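Visit report: Ciddale Book Fair, trade and signing day

The Ciddale Book Fair ran its trade and signing day on a Wednesday in November at the Warkon Hall. Doors opened to exhibitors at 7 a.m. and to the public at 10. I attended for the full day to look at signing logistics, small press stock levels and the print demonstration on the upper floor.

The main floor held 65 tables in five rows. Publishers were placed along the outer walls, where power outlets are available, and self-published authors had the inner rows. Table numbers were printed on the floor plan but were missing from the cloths in row four, and visitors in that row were asking for directions until early afternoon.

Signings were scheduled in 30-minute slots with a ticket for each place in line. Tickets were issued at the entrance desk, one per title, with proof of purchase required only for hardcovers. The system worked well for the fantasy and romance slots. It worked less well for the mystery slot, which overran by 23 minutes and pushed the line across the entrance to the reading room. A gap between slots would fix this.
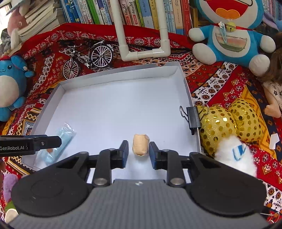 Rocha, a regional press with a backlist of mostly historical fiction, brought its new paperback line. The books are trimmed slightly smaller than the previous series and use a cream stock with a matte cover. Spines are printed with the series number at the foot. Two of the copies I handled had the number set off center. Staff at the table said a corrected run was in progress and that copies sold at the fair could be exchanged by mail.

The print demonstration was given by Lelerora, a short-run printer that works mainly with authors ordering fewer than a few hundred copies. The talk covered file preparation, bleed, spine width calculation and the difference in cost between perfect binding and sewn sections. Sample blocks were passed along the rows. The question period was mostly about returns and shipping damage, and the answers were specific. The handout lists the paper weights and the current turnaround times.

Card payment was available at every publisher table but at few of the author tables. The nearest cash machine is outside the hall, across the parking lot. Re-entry required a wrist stamp, available only at the north door.

Exhibitor applications for the spring fair open in January. Table rates had not been posted when I left.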